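Chamado 808 – Mão direita não solta o objeto após o comando de abertura
Estado: em acompanhamento
Aberto por: Sawsan Kanaan
Responsável: Amado Manalo
Data: 9 de julho de 2022

Descrição
Na tarefa de reposição de hortaliças, a mão direita fecha normalmente, mas de vez em quando ignora o comando de abrir. O braço segue para o ponto seguinte ainda com a peça presa. O log mostra "grip_release timeout" depois de 500 ms e a sequência continua, quando deveria parar. A mão esquerda não apresenta o problema.

Acontece mais com a acelga. Com tomate e batata não consegui reproduzir.

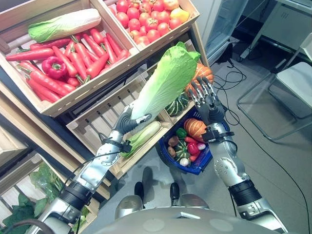
Comentário de Amado Manalo
Reproduzi em 40 ciclos, só com acelga. O talo cede quando os dedos fecham, o controlador continua corrigindo a força e a corrente do polegar passa do limite. A partir daí o driver entra em proteção e descarta a abertura. Reiniciar só o driver da mão resolve até a próxima ocorrência.

Por enquanto: baixar o limite de força no perfil "folhas" e não tentar puxar a peça com o braço habilitado. Usar a parada de emergência antes de pôr a mão perto dos dedos.

Comentário de Qistina Entili
O timeout não para a sequência desde a atualização de maio. O parâmetro stop_on_release_fail ficou em falso no arquivo da Tama. Já corrigi e subi a build 192.

Comentário de Sawsan Kanaan
Build 192 instalada. Agora o braço para e avisa. A falha de abertura ainda ocorreu uma vez com o limite novo. Log anexado. Manter aberto até o Ksawery rever o driver.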